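Two fingers or a cup? A month with the bin-pickers

I got to Floltia's workshop a little after eight in the morning, which in August is already too warm for a room full of motor drives, and the first thing I was handed was a stress ball. "Put it in wherever you like," they said, so I did, and then I stood there like a proud parent waiting to see if the arm would find it. It did! It picked it up, thought better of it and dropped it on a sponge.

I'd come to watch them choose a gripper. Floltia packs mixed returns for online shops, and mixed returns are horrible — a shoe, a candle, a bag with something soft in it, all in the same tub. They had two hands on trial. One was the Gurum, a plain parallel gripper with slim fingers and a motor that hums when it closes. The other was the Akpalu, a suction cup on a sprung stalk, cheaper and a good deal louder. Same arm for both, same controller, same tub of junk shaken up between runs.

The plan was 500 picks for each hand, and I sat through more of them than I meant to. The cup was brilliant for the first hour. Anything flat and shiny, up it went, no fuss at all, and I'd more or less written this piece in my head by the tea break. Then somebody tipped in the cloth things and it fell to bits. Fabric leaks air, so the cup sits there hissing at it and goes home with nothing. By the end of its run it had missed 183 times, and a fair chunk of those were on anything you could wear or wipe a table with.

The Gurum was slower and, I'll admit, duller to watch. It fusses. It comes down, has a feel, backs off and tries from another side. But give it a pinch of cloth and it hangs on for dear life (I tugged, with permission, and lost). Where it struggled was the corners, because two fingers need room either side of the thing they're after and a sloping wall doesn't give them any.

I'd assumed the camera would hardly matter. Wrong again! They swapped the old one for an Omow depth camera halfway through my visit and had to redo a whole morning's work, as the new one saw the shiny objects so much better that the earlier numbers weren't fair to either hand. It took around 11 minutes to mount and the rest of the day to calibrate, with a lot of muttering and a printed chessboard.

They've gone with the fingers for now, and there's talk of bolting a small cup alongside for the flat stuff, if the cables can be persuaded to go round one more corner. I've asked to come back when it's fitted, and I'm bringing my own stress ball.

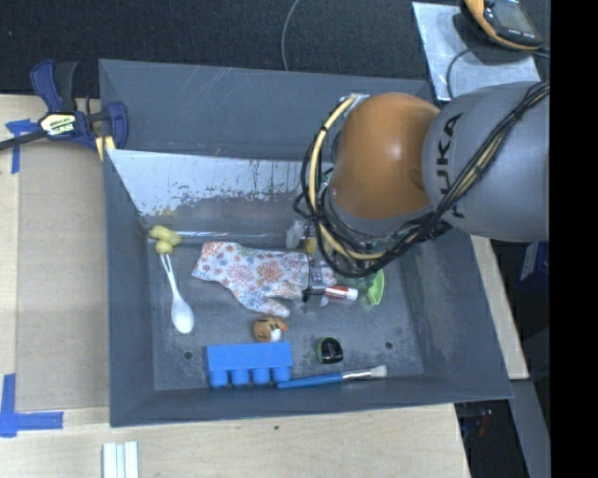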